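Versandkarton Wirano, Wellpappe braun, Art.-Nr. 3325

Der Karton Wirano ist für den Versand von kleineren Artikeln bestimmt, zum Beispiel Kosmetik in Flaschen mit Pumpe.

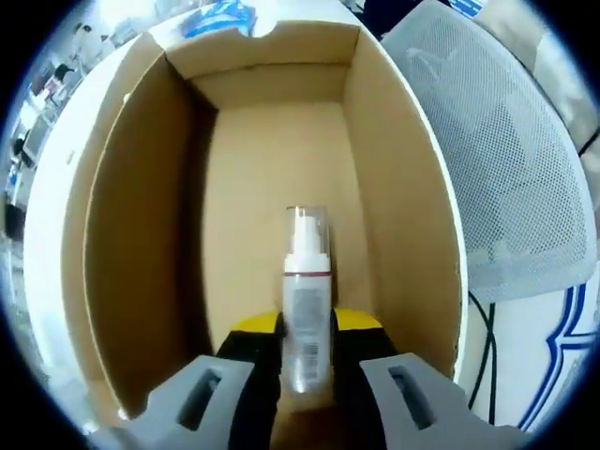 Lesezeit: 2 Minuten

In der offenen Box kann eine schmale Pumpflasche aufrecht stehen. Wir empfehlen, die Überkappe auf der Flasche zu lassen und den freien Platz mit Papierpolster Fusura zu füllen. Am Rand der Wand befindet sich eine halbrunde Aussparung für den Griff.

Für den Versand von Glas bitten wir Sie, zusätzlich die Einlage Flillard zu bestellen. Sie wird flach geliefert und muss vor dem Gebrauch gefaltet werden.

Eine geschlossene Schachtel mit Deckel braucht auf dem Packtisch wenig Platz und kann direkt etikettiert werden.

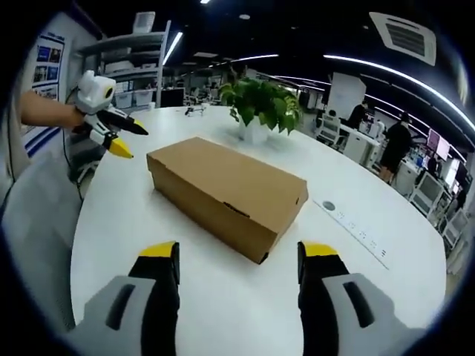

Schachtel mit Deckel, geschlossen, ohne Aufdruck

Verpackungseinheit: 50 Stück
Ab 60 Einheiten: Preis auf Anfrage
Lager: Bainbridge
Nächste Lieferung: August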